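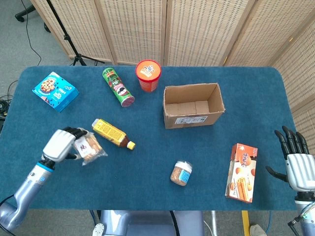

Tullo notebook, May, grocery packing

Started at 9:40. Today was the first full session with the packing task for the class project. Goal for the week is the left hand picks, the right hand steadies the box, and everything on the table ends up inside without the bread getting flattened. We are allowed teleop for collecting demonstrations, but the final run in front of the class has to be on the trained policy.

Item set is frozen as of this morning. Bread bag, bottle, cookie box, Pringles-style can, cup with lid, small jar, wafer box, and I don't want any more swaps. Last week we changed two things halfway through and had to throw out everything before lunch. If something gets crushed, replace it with the same product.

Morning block: 40 episodes, 16 marked bad. Reasons, from the tally sheet:

- Bread slipped out of the left hand on the way to the box. Most of them. The wrapper slides on the fingertips and the hand closes further to make up for it, then the bag squirts out sideways.
- Bottle rolled. It does this when it's laid on its side and the hand comes in from above with the thumb late.
- Operator hit the box with the right wrist and moved it. My fault every time. I was watching the left hand.
- One where the recording stopped early. Disk was fine, so I don't know. Restarted the logger and it didn't come back.

Changed the grip on the bread around 11. We had been pinching the middle of the loaf. Fumiko Noguchi suggested taking the loose part of the wrapper along with the end of the bread, so the fingers have something bunched up to hold. Tried it ten times off the record and it held nine. Switched to that for the rest of the session. Earlier bread picks are tagged "old grip" and should stay out of the training set.

Order of packing. We argued about this. Trerkau's group packs heavy things first and gets a nicer box, but they have a fixed layout. Ours is scattered by hand before each episode, so a strict order means long reaches across the table. Decided: jar and bottle before bread, anything else in whatever order is closest. Put that on the card taped to the operator station so everyone does the same.

Right hand. It spends a lot of the episode open and waiting, and every operator parks it somewhere different. In playback you can tell who was driving from that alone. I think this is going to hurt us. New rule is to park beside the right side of the table, fingers open, until the box needs holding.

Afternoon block was shorter. The left arm got a tracking warning at 2:15 and I stopped to let it sit. Kaneko's write-up on the arm says to re-zero after a warning, which I did. Warning gone, but I'd like someone else to watch the wrist tomorrow in case I'm missing play in it.

To do:

- Get to 100 clean episodes with the new bread grip before we train anything
- Mark the box position on the carpet top with tape that peels off
- Tidy the cables by the table, I caught one with my foot
- Ask Prekholm for the second battery back
- Write up the scatter procedure so it isn't just "toss them around a bit"

Stopped at 4:50. Data copied to the shared drive, under packing, new grip.

Comments (3)

fnoguchi
The one in ten that failed was when I grabbed too much wrapper and no bread. Worth putting on the card.

dmk
Are we resetting the cup upright each time or letting it land how it lands? I've been standing it up.

tullo-notes
Upright is fine. Adding it to the scatter procedure. Wrapper note is on the card now.

Recent entries
Hand calibration, second try
Logger settings and where the files go
Box too tall, box too short
Notes from the Prekholm visit

Search this notebook
Enter keyword
Go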